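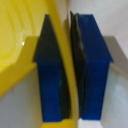

Lomon Wrist Recording Kit

The Lomon kit is a two-finger gripper with a small camera fixed at the wrist, sold for teams that record manipulation examples and train policies on them. It bolts to the tool flange of a light arm and can be driven by a leader arm or a hand controller. Grillcombe builds and tests each unit at the Grondon shop.

Fingers

Standard fingers are blue plastic with dark strips on the inside faces. The view from the wrist takes in both fingers and whatever is held between them, such as the rim of a yellow plastic item. Blue was picked so the fingers separate easily from most tabletops and household goods. If your objects are mostly blue, order the gray set.

Pads are a wear part. Change them when the surface goes shiny or a corner lifts, and note the change in the session log. A policy trained on old pads may grip a little differently on new ones.

Recording

Each episode is saved as its own folder with video, joint positions, gripper opening and the operator's task label. Start and stop are on a foot pedal, so both hands stay on the controls. Failed grasps are kept by default and marked as failed. You can turn this off, but we suggest leaving it on - several customers have gone back for those episodes later.

One operator working on simple pick-and-place can expect about 89 usable episodes in a shift. Thin rims and glossy surfaces take longer.

What ships

Gripper with standard fingers
Wrist camera and bracket, focus locked
8 spare pads
Foot pedal
Cable set
Printed setup sheet

Specifications

Gripper mass with camera: 414 g
Recording buffer: 16 GB
Finger change: two screws per finger, hex key not included

Known limits

Close objects and the fingertips can look soft in the video. The lens is set for the approach, and we do not recommend refocusing it between sessions. White tabletops under strong light may wash out, so set exposure by hand before the first episode and leave it there.

The older Fitzsimmons bracket does not fit this camera. An adapter is planned for March.

Orders and support

Tamsin Calloway handles quotes and finger sets. Kojo Eshun answers questions on file formats and the export script. Please have your serial number ready - it is on the underside of the wrist plate.

Page updated 10/6/25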